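Search this site Search Go

The Big White Unit, and the rest of the back room

September 11, 2019

Finally got the back room at Wirlow to where I can put some of it up here. Been meaning to since February, when the place was still stacked to the windowsill with boxes. Quick gallery, not many words, I have a load of laundry going and the phone keeps buzzing. Most of the pictures are still on the old phone and I'll drop them in as I get them off. Captions are written already so I'm leaving them in order, sorry if it reads a bit gappy til then.

For anyone new, the room is the one behind the kitchen at Wirlow. It was a den, then a sewing room, then nothing much. Plan was storage on one wall and a clear floor. That was the whole plan. Budget was 1000 dollars for everything and I went over, more on that further down.

1. The wall before. Paneling, brown, real dark. Took it off in one weekend and patched behind it for what felt like the rest of the winter. Two coats of primer and the brown still wanted to come through by the outlet.

2. The old bookcase. The Trollus one, came with us from the apartment. Sagged in the middle from the cookbooks. Somebody on the Millitz road has it in their garage now for paint cans, good home for it.

3. Shelves, empty. White, open cubbies, squares and some wider ones. I wanted everything out before deciding what goes where and I'm glad I did it that way, you get to really look at the spaces. The wide ones are the useful ones. I would of gone all wide if I was ordering again. Still have a few little screw holes showing on the uprights and I have the filler, just havent opened it.
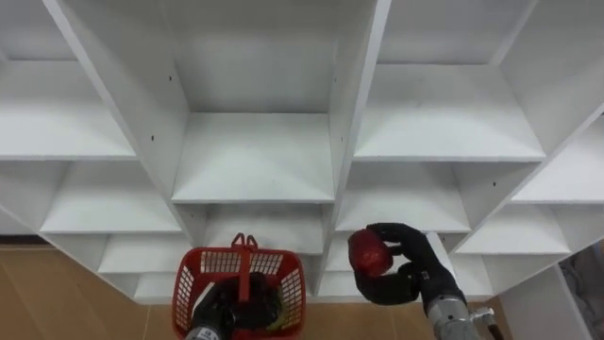 Anyway the rule I settled on is heavy low, light high, and nothing goes up top that I need more than once a month. Board games at the bottom. Fabric in the middle where I can reach it without the stool. Christmas stuff at the very top, and the good tablecloths next to it. Baskets for anything small or anything with a cord. Loose cords on a shelf is how the last room went bad.

4. Baskets, the lot of them. Plastic mostly. I like the kind with holes in the sides so you can tell what's in there without pulling it down, and a handle is worth paying extra for. Went to Hapeta for more and they were out of the size, of course, so there's a mixed bunch. Didn't bother matching colors. Wicker looks nicer and snags everything you own, I gave mine to my sister.

5. Labels. Masking tape and a marker. Had a label maker once. It ate tape. If a basket changes jobs you peel the tape and write a new one, done.

6. The floor. Wood, and I'm keeping it bare for now. There was a rug in the February pictures and it's rolled up in the hall, might go back, might go to the church sale. Easier to sweep without. Baseboards still need caulk along the long wall, I know, I know.

7. Fabric, folded. Folded everything around a piece of cardboard so it stands up on end like records. Takes forever the first time. After that you can pull out one without the whole stack coming down on your feet. Flannels together, cottons together, scraps in a basket, and if the scrap basket is full something has to go before anything else comes in.

8. The work table. Not in yet!! Coming from the Millitz place once the truck is free. It's the one with the drop leaf, and it'll fit under the window with a little room to get by. Measured twice, still nervous.

Money, since a few of you asked on the last gallery. Came to roughly 2000 with the paint, the drywall patching, the shelving and the light. Light was the dumb part, I bought one, hated it, and bought another. Could be done for a lot less if you skip the light and dont mind the paneling.

Couple of other things people wrote in about:

The paint is plain flat white off the shelf, no fancy name to it. Shows fingerprints near the door, so next time I'd use an eggshell there.

Go and fasten your tall shelves to the wall. Into a stud. Please. Even if they feel solid.

Dusting open cubbies is a pain, yes. A dry paint brush gets the corners better than a rag does.

Next gallery will be the room filled up, plus the table if it ever gets here. After that the hall closet, which is bad. Like really bad. There are coats in there from two houses ago and I think a tent.

Ok dryer's going off. More soon

Search results will appear here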